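Review: Skukisia floor-washing robot, after a failed spill test

By Ludmila Havlíček
January

The Skukisia is a mid-size domestic floor robot with a vacuum inlet, a spinning side brush and a pair of damp pads at the rear. It costs more than the Asard I had before and maps a room faster. I ran it for 35 days on glazed tile and in one carpeted bedroom. For most of that time I expected to recommend it. One fault changed the rating, and most of this review deals with that fault.

Routine cleaning first. Dust and crumbs are picked up in a single pass on hard floor. The side brush leaves a thin line of debris along baseboards, the same as every round robot I have used. The pads apply even water pressure and do not leave streaks on gloss tile if the cloths are changed after each run. Carpet detection works. The pads lift before the front wheels are fully on the pile.

Navigation is good. Chair and stool legs are mapped as separate obstacles, and the robot goes between them where the gap allows. The Asard treated any group of legs closer than its own width plus a hand as a solid block and left a dirty patch underneath. The Skukisia gets in there, turns in place and comes out. Docking failed twice, both times with the dock pushed out of line by a door.

Now the fault. The unit has a forward sensor that is supposed to recognize wet or sticky matter on the floor. The app calls this spill hold. When it triggers, the side brush should stop, the robot should back away, and the app should send a notice with a marked position on the map. The manual says the function is on by default and cannot be switched off while the pads are fitted.

Thin liquids are handled correctly. I tested plain water, cold coffee and milk, each poured as a small puddle on tile. The robot held every time and stayed clear until I released it in the app.

Thick liquids are not handled correctly. With a thick sauce the robot did not slow down. The side brush ran into the edge of the puddle at full speed and threw drops outward. The log for that run shows error 149 (brush load high), entered after the brush had already been through the spill. No spill hold was recorded. The robot then continued its row with sauce on the brush and on the right wheel until I stopped it with the top button.

I repeated the test with the pads off, with the lights on and off, and with the front window cleaned between runs. The result was the same. Lowering brush speed to the quiet setting shortens the throw but does not bring on the hold. My reading is that the sensor depends on surface reflection and a thick, matte puddle falls outside its range. I can't confirm that without opening the unit, which voids the warranty.

Recovery takes longer than the original mess would have. Small drops travel well past the puddle and are easy to miss on pale tile until they are stepped on. I go over the floor by hand with a dry cloth, then a damp one, and work inward from the farthest drop.
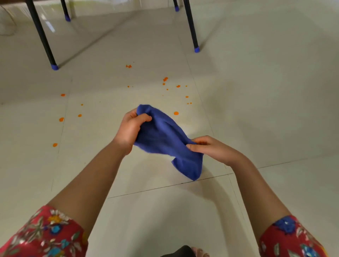
The robot needs its own cleanup. The side brush is held by one screw and comes off in under a minute. The wheel is harder. Sauce gets behind the tread and into the axle recess, and the manual gives no procedure for it. I used a cotton swab and warm water with the battery switch off. Leave it 15 hours before charging. Do not run the self-clean cycle first. It wets the pads and wheels together and carries residue into the dock tray.

There is a safety side to this. A thin film of oil or sauce on glazed tile is slippery, and the app reported the room as complete. Anyone relying on the map would have walked onto that floor.

I sent the log to Restrepo, who distribute the unit here. The ticket (3681) was answered on a Monday by Alcides Tello, who asked for the firmware version and a second log. He confirmed that brush load is not linked to spill hold in the current release. He gave no date for a fix. A link between the two would at least stop the brush after the first contact.

As an alternative, the Duvier has no spill sensor at all, but its roller sits inside the housing and has no side brush to throw anything. It is slower and its map is worse. In a kitchen I would take that trade.

Rating: good on dust, good on layout, not suitable for unattended use where food is prepared. I have set a no-go zone over the kitchen and will retest when the firmware changes.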